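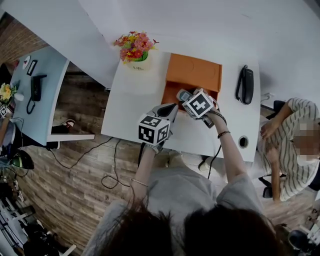

Reaching into an open orange box on a white desk.

Jurkimwood Packing Notes

README for version 2

Contents of this folder

The folder holds 383 short notes on how small shops pack and send their parcels. The notes were collected in September from the owners of shops in Vomen and Jelten, mostly shops that sell candles, soap, tea and stationery. Each note was written by the shop owner and then typed into one table.

Files

notes.csv is the main table, one row for each note.
shops.csv has one row for each shop, with the town and the kind of goods.
words.txt explains the packing words that the owners use, for example "void fill" and "mailer".
changes.txt lists what is different from version 1.

Columns in notes.csv

note_id: a number. The numbers do not go in order, please do not sort by them and expect dates.
shop_id: the same as in shops.csv.
box_type: carton, rigid box, mailer, tube or other.
fill: paper, wool, starch or none. Empty means that the owner did not write it.
weight_g: weight of the closed parcel in grams. Parcels over 2,000 grams are not included, they go with a different carrier price and we wanted to keep the table simple.
arrived_ok: yes, no or unknown.
text: the note itself, up to 200 words.

How the notes were prepared

We corrected the spelling only where the meaning was not clear. Street names and customer names were removed by hand. Notes written in two languages were put into English, and the original is not kept. If an owner gave the weight in ounces, we changed it to grams and rounded to the nearest whole number.

Known problems

The column arrived_ok depends on what the customer told the shop. Many customers write only when something is broken, so please do not use this column to compare carriers. Tea shops are too many in the Jelten part. Three rows have a tube with the fill "wool", and we checked them, they are correct.

Use

You may copy and change the notes for any purpose, also in a paid product. Please write "Jurkimwood Packing Notes, version 2" somewhere near. Corrections can be sent to the Sotiropoulos print shop in Vomen, which keeps the master copy. It is closed on Saturday.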